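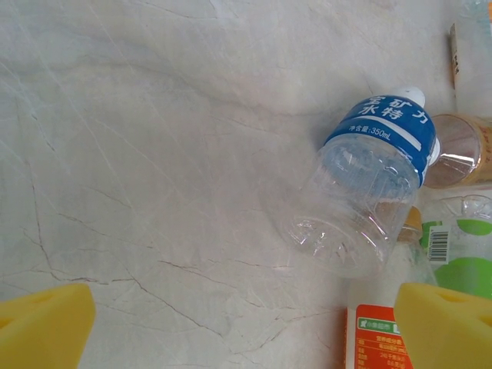
Sorting mixed drink containers at home before the depot: caps, foreign labels, compaction

Trellby Household Help > Waste and recycling > Containers
Asked by Krešimir Stoyanova, 5 September 2024
Status: answered, 3 replies

I keep our drink containers at home until there are enough to justify the drive to the Grendbridge depot, then take the lot in one go. The last load was 186 items by my count and the machine at the depot credited 11 fewer. The slip gave no breakdown. I would like to tighten up the sorting at my end so that the two figures agree, or at least so that I know in advance which items will be refused.

The mix is mostly PET bottles up to 600 mL, with some aluminium cans and very little glass. A fair proportion comes from the Asian grocer. The Pocari Sweat type (blue label, white stripe, Chinese text, 350 mL) is the one we go through fastest. Some bottles from that shop have an over-sticker from the importer with an ingredients panel and the refund wording. Others have only the original label. I had been assuming that the barcode alone decided the matter.

Current procedure is as follows. Bottles are drained, rinsed once, and stood upside down in the dish rack overnight. Caps are taken off. Everything then goes into a 200 litre Salazar drum in the garage, unsorted. On the day before a depot run I tip the drum out, separate plastic from metal, and bag each. Tipping it out is the slow part and I would like to eliminate it.

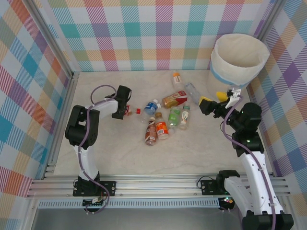 Separation by material has to happen somewhere, and I have been trying to decide whether it is less work to do it as items come in or all at once at the end. At the end means a pile on the floor. The bottles roll, they hide one another, and loose caps end up on the floor, like the red one here. Cans are easy enough to pick out by colour, as with the gold-and-red one in among the plastic, but a pile of a couple of hundred is a different proposition from a small one. The white bin in the back corner is the shape I would consider using for a second stream, if two streams are worth the floor space.

Specific points I would like answered:

Caps on or off. The depot sign says "lids off" but the kerbside leaflet says to leave them on.

Whether a bottle with an all-Chinese label and no refund wording is worth bringing at all.

Whether crushing is acceptable. The drum holds far more if I flatten the bottles, but I suspect this is where some of the missing items went.

Whether rinsing matters for the refund or only for smell.

I am not interested in the kerbside bin as a solution. It is emptied once a fortnight and is full without the bottles.

Reply from Krum Georgiev
Accepted by the asker

I ran the counting bench at a small depot for five years. It was a different operator from Grendbridge, so check anything that depends on site rules. I will go through your points in a different order, as crushing is the one that costs you money.

Crushing. Do not. A reverse vending unit rotates the container until it finds the barcode, and it also checks the outline against what it expects for that code. A flattened 350 mL bottle fails both ways. The label creases across the bars and the shape no longer matches. On a manual counting bench a crushed bottle will usually be accepted provided the label is attached and can be read, but the person at the bench is entitled to set it aside. If you have been putting part-flattened bottles through a machine, that would account for a good share of your shortfall. A bottle that has been slightly squeezed can be recovered by putting the cap on loosely, holding the base under the hot tap for a few seconds and letting it push itself out. Use hot tap water and not the kettle. Thin PET shrinks and warps well below boiling point and you will end up with something worse than you started with.

Marking. The barcode does not settle it on its own. Two things are required: the barcode has to be registered by whoever brought the product into the state, and the container has to carry the refund wording. Importers commonly meet the second requirement with an over-sticker. The trouble is that the same product can arrive by two routes, one through an importer who registered it and one through somebody who did not. The two bottles look the same apart from the sticker. So for your blue-label ones, sort by sticker and not by brand. Sticker present goes in with the refundables. Sticker absent goes into the kerbside bin, or into a trial bag that you feed through last so that rejections do not hold up the rest. Take care not to soak these bottles. The paper over-stickers come off in water and the refund wording comes off with them. The printed sleeve underneath tolerates water without any problem.

I would look at that before anything else. You are rinsing each bottle and then leaving it upside down overnight, and if any of the stickers are lifting at that stage you may be discarding the evidence in the dish rack. Check the drip tray.

Caps. Follow the depot's sign at the depot. Some machines accept them on, some sites want them off, and the leaflet you have is for a separate collection with separate equipment downstream. Where a site wants them off, the usual reasons are trapped liquid and trapped air. A sealed bottle does not compact properly and will occasionally go off with a bang in the baler. Keep the caps in a jar with a lid. They are a different plastic from the bottle (HDPE or PP as a rule) and there may be a local scheme that takes them. I would not put them loose in any bin with a sorting line behind it. They fall through the screens.

Rinsing. Not required for the refund. Empty is required. A residue of a few millilitres will pass, but a machine that weighs the container will reject anything with a noticeable amount left in it. Sports drink and iced tea are the worst for smell and for ants, in that order, so rinse those and do not bother with water bottles.

Sort at intake. One stream per container, no tipping out. For your volume I would keep the Salazar drum for PET and have a smaller upright bin for cans. Stand them next to each other. If they are in different corners of the garage people will put everything in the nearer one. Glass should go straight into a rigid crate. I use a Fekisik stacking crate, the shallow size, but any crate with a solid base will do. Do not put glass in the drum at any stage.

If you must do a floor sort, put up something on three sides. Old cardboard is fine, or boards with fabric over them. Work from the open side and pull the cans first, then the odd shapes, then bag what remains. PET bottles roll to the lowest point, so find out where that is before you tip.

Comment from Krešimir Stoyanova

Thank you. I checked the drip tray and there were two importer stickers in it, plus a third stuck to the underside of the rack. That is from a single evening's washing. I will change to rinsing with the cap on and the outside kept dry. Is there any objection to that?

Comment from Krum Georgiev

No objection. Quarter fill, cap on, shake, cap off, drain. Then store it dry and the right way up. The last few drops will evaporate if the drum is not sealed. If the drum has a lid, leave it ajar.

Reply from a member in Salazar Court

we just put everything in the yellow bin, life is short. but if you do want the money, the depot out at Grendbridge has a manual count lane on the left hand side as you drive in. they don't care about dents there. queue is longer. go in the morning. December is hopeless, don't even try after the first week.

Reply from a former site attendant

Mostly agree with the accepted reply, with one correction and one addition.

The correction concerns the trial bag. At Grendbridge the machine session closes itself after a period with no accepted container. If you feed a run of unmarked bottles through at the end, the session can time out between them and the slip prints before you have finished. Alternate them with known good ones. Hold back a handful of cans for the purpose.

The addition concerns your count. Keep a tally sheet on the drum with one column for PET, one for cans and one for doubtful. Mark it when the item goes in. When you get the slip, compare it against the first two columns only. If it agrees, the doubtful column was the whole of the difference and you can stop bringing them. If it still falls short, look for torn or missing labels next. Cans are seldom at fault unless they have been stood on.

Regarding drum size, 200 litres is large for uncrushed bottles handled by one person. It is not heavy but it is awkward to get out of a boot, and when it tips it all goes. Line it with two bags side by side and lift them out separately. Tie the necks before you lift.

Comment from Krešimir Stoyanova

The tally sheet is up. I have moved the can bin next to the drum and the caps now go into a jar. I will post the figures after the next run.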